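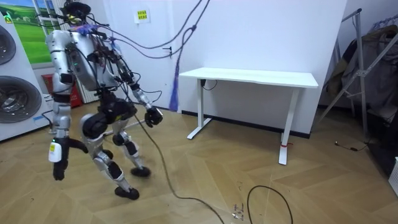 Pricing the small cleaning job
Speaker notes, Arben Halilović, Griltis Cleaning
Sunday session, 10:15 a.m., 25 minutes plus questions

Opening

Say who I am. Griltis does offices, stairwells and small retail in Collska. I did all the quotes myself for the first few years and I got a lot of them wrong, mostly too low.

Ask for hands: who quotes by the hour, who by the square foot, who by feel. Wait for the hands. Most rooms are about half feel.

Point of the talk is that a small job can lose money every week and still look fine in the bank account. Ours did. I want people to leave with one sheet they can fill in at the site visit.

The Nigatu job

Put up the first quote. Nigatu was a two-floor office, evening clean, three visits a week. We quoted $1,139 a month. I measured the floors, looked at the restrooms, and wrote the number down in the parking lot.

What I left out:
- Parking. The lot closes at 6 p.m. and the crew used the garage.
- The walk from the supply closet, on the other floor.
- Trash. Their dumpster is behind the next building.
- Alarm and lockup, every visit.

Paid time came to 348 hours over the first stretch before I sat down and added it up. Read that number slowly. I had planned on far fewer.

We went back in May with a new price, $1,499 a month. I brought the time sheets. They asked two questions and signed. I should have gone earlier, and I'll say so.

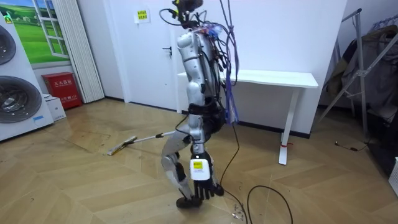
Walking the site

Go at the time of day the crew will be there. A lobby at noon and a lobby at 7 p.m. are different jobs.

Open every door. If a room is locked, write "locked" on the sheet and leave it out of the price until you've been in it.

Ask where the water is. Ask who moves the chairs. If the customer says "we'll move them," put that in the quote in those words.

Floors take the most time to judge, so slow down here. Write the type of floor, then the condition, in separate boxes. People write "vinyl, fine" and go home. Look down the middle of the room, where people walk, before looking at the edges.

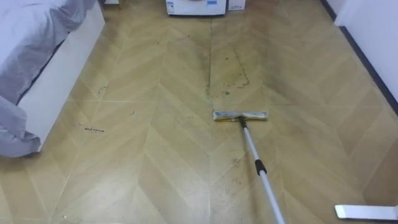 A price that covers routine mopping doesn't cover a first deep clean, and the two should be on separate lines so the customer can see that one of them only happens once. We charge $182 for a first clean on a single room of ordinary size. Someone will ask about carpet. Carpet is a separate visit and I don't have time for it today.

The sheet

Hand out copies now, not at the start, or they'll read it while I'm talking.

Left column is time on the floor. Right column is everything else: travel, loading, lockup, supplies run, the phone call when someone's badge doesn't work. Add both. Then add your margin. Don't take the margin out to win the job.

We keep ours in Flusitz now. Paper is fine. I used paper for years.

If running late, skip the Flusitz slide and go to raising prices.

Raising a price

Call first, then send the letter. Give a start date at least a month out. Bring hours, not complaints.

Some will leave. We lost two small accounts and had the evenings filled again by fall.

Questions

Likely ones: holiday visits, key deposits, whether to post prices on the website. (We don't.)

Leave the spare sheets on the table by the door.

We use cookies to improve your visit to this site. By continuing to browse you accept our use of cookies. Accept / Manage settings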